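**Laundry corner at Jolham**

The linen swap is back on Tuesday evening, and Magdolna Major is again asking for blue cloth of any shade. Last November's bundle made 3 quilt backs for the Clonthorpe rooms, and there's enough batting left for a couple more.

Please wash everything at home first and leave out the fabric softener. Old shirts and pillowcases are fine, even with the seams still in. Fold each piece flat on a bed before you bag it – a crumpled one takes up twice the space on the shelf and has to be ironed again before cutting.

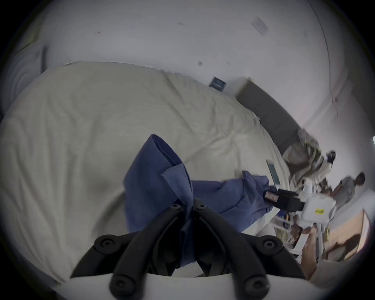
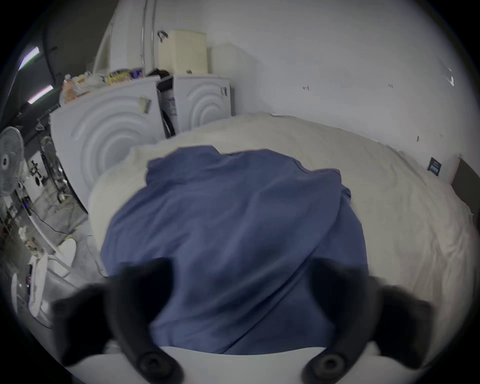
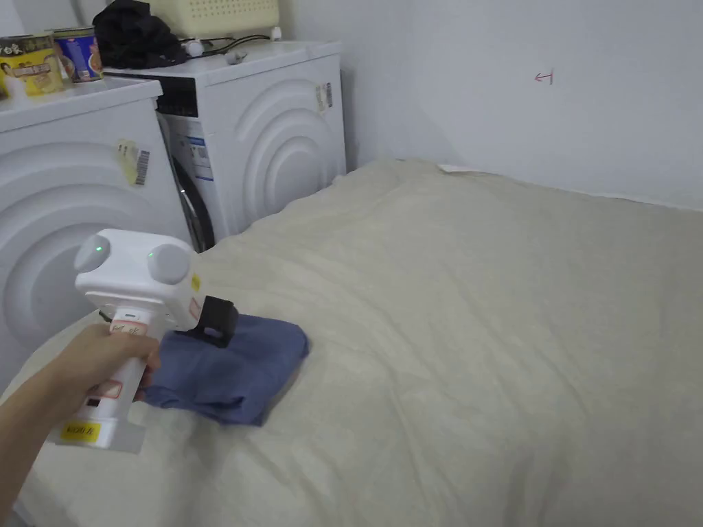
*Blue cloth on the pale bedding.*

Bags can be dropped off from 4 o'clock at the side door on Pliststead Road. Write your name on the bag if you want it back. Kauko Karppinen has the key and will be there until 7. He can't take wool blankets or curtains with hooks – keep those for the spring collection. Cream and white pieces are welcome too, in a separate bag.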